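Dinsa Hall Common Kitchen: Getting It Back in Order
Project report, Living Spaces elective, spring term
Desta Seyoum

Why I picked this

I live on the second floor of Dinsa Hall and I share a kitchen with more people than any kitchen should have to put up with. By March I was spending more time looking for a clean saucepan than cooking in it. So when we were told to choose a room and improve it without buying furniture or knocking anything down, I knew which room it was going to be!

The kitchen is long and narrow. There's a counter on the window side, a tall cupboard in the corner (we call it the Imar, after the sticker somebody put on the door years ago), the fridge, and a table that was meant for four and regularly gets seven. It isn't a bad room. It just never got emptied, so every year's leftovers sat on top of the last.

Step one: the count

My instructor wanted a number before I moved anything, so I pulled everything out of the cupboards and drawers one evening and wrote it all down. We had 93 items, not counting food or cutlery. That included six can openers, of which two opened cans. There was also a fondue set, complete, with all its little forks, and I have to admit I got attached to it.

I sorted into keep, ask and go. "Ask" was the biggest pile by far. I put it on the table with a note and a pen, and people were supposed to write their room number on masking tape and stick it on whatever was theirs. Most did. One person labeled a spatula with a whole paragraph, which I kept in my notebook.

Step two: where things live

My first plan was alphabetical by type and it was terrible, I don't know what I was thinking. Baking trays ended up next to bowls (fine) and pans ended up at the far end from the stove (not fine). I lasted one dinner with it. The second plan came from standing at the stove and cooking a normal pasta meal, and noting every time I had to walk. Pans went under the counter right beside me, lids standing up in a rack, colander on the hook by the sink. Mugs moved closer to the kettle. The fondue set went on the top shelf of the Imar, where it can be admired.

I did a rough layout in Wikunow, the free planning program the department uses, and printed it for the inside of the cupboard door. It got splashed pretty fast - next time I'd put it in a plastic sleeve.

Step three: the surfaces

This part took longest. The cupboard fronts had years of grease on them and I went through two bottles of degreaser and a lot of old T-shirts. I'd only budgeted an afternoon and it ate the whole weekend. I worked top down, doors first, then the edges and handles, then the wall behind the counter. The edges are where the grime sits, so if you only have an hour, do those.
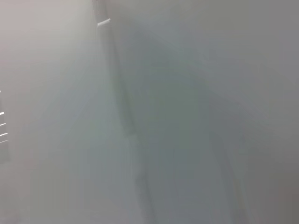

Fig. 1. Pale gray surfaces and a darker upright edge, close up and out of focus.

Once the fronts were done I started noticing the light switch, the window frame and the top of the fridge, and I had to make myself stop. I did do the top of the fridge. I won't describe it.

How it held up

I checked the room every evening for a while after finishing and marked anything that wasn't in its place. Pans did great. Lids did okay. Food containers were hopeless from the first night, and I think the drawer is simply too shallow for them. My neighbor across the hall suggested a crate on the bottom shelf and one of us will probably try it before the summer.

Things I'd change

I would ask people earlier. I put the note out after I'd already emptied the cupboards, and for two days there was hardly room to make a sandwich. I'd also take more measurements at the start, the shelf depths especially, and I'd do the greasy jobs before the sorting so the clean stuff goes back into clean cupboards.

The go pile went to the swap shelf at Heston House in two trips. The can openers that work are in the top drawer, left side.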